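Home / Magazine / Kitchens / The Basket Method

The Basket Method

By Wilma Geddes

Drawers. I have 2 deep ones and I've hated both since we moved in. You pull, something jams, you put your hand in flat like a vet and push down the whisk. Every morning, before coffee.

So in December I gave up on drawers. Took everything out, piled it on the table, ate dinner standing up for a night. The idea came from my neighbor in Tumwood, who keeps her whole baking life in plastic baskets on an open shelf. One for each job. You want to make muffins, you take down the muffin basket. Done. I laughed at her for a year and then I stole it.

First mistake: pretty baskets. I bought woven ones from Darkitz, lovely, the color of toast. Flour gets into the weave and stays there. I shook one over the sink and it snowed. They hold mittens now.

Second mistake, lids. A lid is a place to put other things. Within a week there was mail on mine.

What works is plain hard plastic with slots in the sides. You can rinse it under the tap, crumbs drop through, and you can sort of see what's in there without lifting it down. Get them wider than you think. Mine are from the Verora closeout bin and they're ugly and I love them.

Then the sorting, which is the part people skip. Be mean. I had 700 twist ties. I counted, it was raining. I had a garlic press that has never pressed a garlic. Out, out, out. My sister in Pringle took a box of it and has been calling ever since to ask what things are. 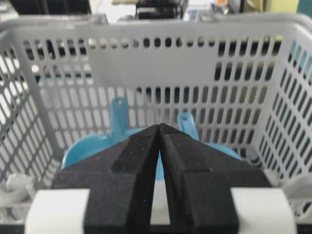 Measuring stuff gets its own home, that's my one firm rule. Don't mix it in with spatulas and peelers, you'll never find the half cup again. Keep the set together and leave some room, a crammed basket is just a drawer with holes. And if the handles have holes in them you can always go over to hooks later on. I might. Ask me in spring.

Labels? I tried. They peeled off in teh first wash. You learn where things are anyway, and my husband wasn't going to read them.

The whole job took 2 evenings and cost me $64, mittens baskets included. The drawers have dish towels in them now. They open fine.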